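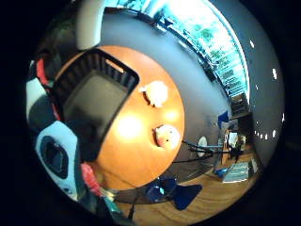 Senyo Frimpong felt that we had the question the wrong way round, and that before asking why people leave small things beside a basket we ought to ask why they put a basket on a table at all, when a table is where you want to eat your supper and a basket is what you want out of the way while you do it.

Papers > Home and Household > Working Paper > Section 4

Figure 2. Table, basket and two small round things beside it.

4. The basket on the table

We have carried Frimpong's remark with us through most of the writing of this section, and we are grateful for it, even though it cost us a first draft. In that draft the basket was taken for granted. It was simply the place where loose things went, and our business was with the loose things. We now think the basket deserves at least as much attention as whatever does or doesn't end up inside it, and so we begin with it and come to the small things afterward.

4.1 Why a table

Readers of Section 3 will remember that we asked 30 households in Skitby and in the newer streets at Dukwood to keep a tidying diary through April, writing down in their own words what they had picked up, where it had been lying, and where they had put it. We gave very little guidance. One diary ran to a line a day and another filled a school notebook and continued on the backs of envelopes, which the writer had kindly put in order for us with a paper clip.

The baskets turn up early in nearly every diary. They are plastic, for the most part, with open or slotted sides, and they are light enough to be lifted with one hand while the other hand is holding something else. Our diarists bought them for all sorts of purposes (vegetables, bath toys, a cat's medicines, the cables for a computer that has since been given away) and then, when the first purpose faded, kept the basket. It moved to a shelf, or to the top of the refrigerator, and then one evening it came down to the table to help with a bit of clearing up, and there it stayed.

So part of the answer to Frimpong is a plain one. The basket goes on the table for the reason that the table is where the loose things are. People empty their pockets there, and open the mail, and peel fruit, and sit down to mend something and get up again with the mending half done. To clear a table with a basket standing on the floor you have to bend for every item, and our older diarists were firm about bending. With the basket up on the table you can stand in one spot and reach. A writer in Dukwood called this "gathering in," like hay, and we have been fond of the phrase ever since and will use it here for the activity in general.

The other part of the answer took us longer to see. A basket on a table is a promise that the job is under way. A heap of things on a bare tabletop looks like neglect, at least to a visitor, but the same heap with a basket standing next to it looks like somebody has made a start. Several of the diaries admit to this quite cheerfully. The basket comes out shortly before a guest is expected, and there are evenings on which that is all the tidying that gets done.

4.2 Straight sides and round tables

We had not planned to write anything on the shape of tables, but the diaries kept bringing it up, and Figure 2 has the same arrangement in it: a rectangular black basket, with slotted sides, on a round wooden tabletop. A rectangular basket on a rectangular table has an obvious place to go. It gets pushed into a corner, its sides line up with the sides of the table, and people who like things square are satisfied. A round table has no corner to offer. Wherever you set the basket down, there is an odd-shaped bit of wood left over around it, and it is in those leftover bits that small things seem to settle.

The households with round tables wrote about this much more than we expected. They tried the basket in the middle, where it was in everybody's way. They tried it close to the edge, where it was out of the way but made some of them nervous, especially the ones with small children or large dogs. Most came to rest on a compromise, with the basket well over to one side and an open stretch of table left on the other. That open stretch was meant for elbows and plates – and it did serve for elbows and plates, but between meals it filled up again from the basket side outward.

We would gently suggest that anyone studying domestic order should note the shape of the table as a matter of course. It costs nothing to write down, and we wish we had asked for it from the beginning instead of piecing it together afterward from remarks on chairs.

4.3 Small round things

Now to the loose things themselves. We sorted the entries in the diaries by what had been picked up, and for a while we tried to do this by use: kitchen things, paper things, toys, tools. It was not a happy system. Too many entries were of the kind "a little ball of something," or "the round bit from the other thing," and the diarist plainly did not care what it was for at the moment of picking it up. What mattered was that it was small and that it might roll.

We therefore gave small round things a heading of their own, and once we had done so it became one of the fullest headings we had, with some 70 entries. It takes in marbles, walnuts, bottle stoppers, balls of twine, wads of tissue, rolled socks for a baby, a wooden apple, beads too large to be called beads. A crumpled white wad and a smooth peach-colored ball would both go under it without any trouble, and two such things can be told apart at a glance while still being treated in just the same way by the person tidying up.

The treatment is worth describing. Flat things, such as letters and coasters, are stacked before they are moved. Long things, such as pens and spoons, are gathered into a bunch in the fist. Small round things can be neither stacked nor bunched, so they are taken up one at a time, and this makes them slow. When the diarists hurried, they were the things left till last. Teodor Rutkowska, reading the entries over with us, noticed that people often wrote of "doing the round ones" as a separate pass, after the real tidying was finished in their minds. In 12 of the households there is at least one evening when that second pass is mentioned as something still to be done and does not come up again.

There is also the matter of where they are left while they wait. We had supposed that things which might roll would be kept well away from any edge, and pressed up against something solid. The diaries do bear this out in part. The side of the basket is a favorite spot, since a ball leaning on a basket is going nowhere. But lumpy things enjoy more trust than smooth ones. A wad of paper or cloth will be left wherever the hand happened to let go of it, well out on the open wood, and nobody gives it a second look. It is the smooth ones that people wrote that they had worried about, and that they got up from the sofa to move.

4.4 Beside, and not inside

We come at last to the question we started with before Frimpong turned us around. Why are things set down beside the basket, close enough that the hand has passed over the rim on its way? It is a habit we recognize from our own kitchens, and it used to strike us as plain laziness.

After a month of diaries we are a good deal more forgiving. The basket gets carried off somewhere. Whatever is inside it goes too, and will have to be looked for later among everything else. A thing left beside the basket is being kept back on purpose, often until somebody can be asked about it. Is this yours? Does this belong to the game? Can it be thrown out? The Agbenyega household made this into something close to a rule: inside the basket meant decided, and beside the basket meant ask first. They had never said so aloud until the diary made them write it down, and it led to a long and apparently very good-humored conversation over breakfast.

Of course there are days when the explanation is simpler. The telephone goes, or the soup boils over. We do not wish to find a rule in every stray ball of string. Still, we would put the two kinds of leaving side by side and let later work pull them apart, perhaps by asking people at the time, which a diary can't do.

One of our diarists had bought a basket with a lid, a Grarneo, hoping it would make her more decisive. She found that she now had a second flat surface on which to put things she hadn't decided about. We return to lids in Section 5.

Shares: 30 | Comments: 2

Contact the authors | Copyright remains with the authors | Back to top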